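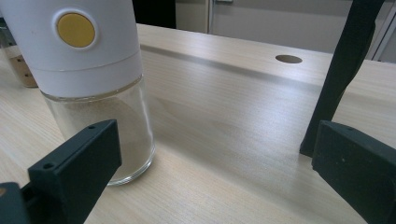

2024-11-19
By the Puscombe kitchen pages

Quick notes from the small appliance fair at Puscombe, typed on the train so excuse the mess. Over 200 stands. Saw maybe a third. Parking awful, coffee fine.

Went mostly for the spice grinders. Mine at home died in January and I've been pounding cumin by hand ever since. Hall 4, right at the back, past the kettles. Long wait at the Ronance stand, worth it. They let you bring up your own spices, which I hadn't known, so I got a spoonful of their coriander seed instead. Loud for a few seconds, then done. Fine powder, a bit of grit left in it. Smelled great.

What I look for in these: a jar you can see through, so you know when to stop. One big button, no menus. And a jar that wipes clean, becuase the dust gets everywhere and yesterday's chili ends up in today's cardamom. The man at the stand said dry rice, a short whirl, tip it out. Will try.

Ki had a nice heavy one, lid too stiff for me. Inov only had coffee models out and a brochure. Took the brochure. Fair price on the Ki was 97, no haggling, I asked.

Lunch was a lentil thing from the stall by the side door, get there before noon or or they run out. Skipped the toaster talk. Missed the knife sharpening too, annoyed about that one.

Didn't buy in the end. Going back tomorrow with a bag of whole nutmeg and my own peppercorns, then I'll decide. Stand 403 if anyone wants to find the Ronance people.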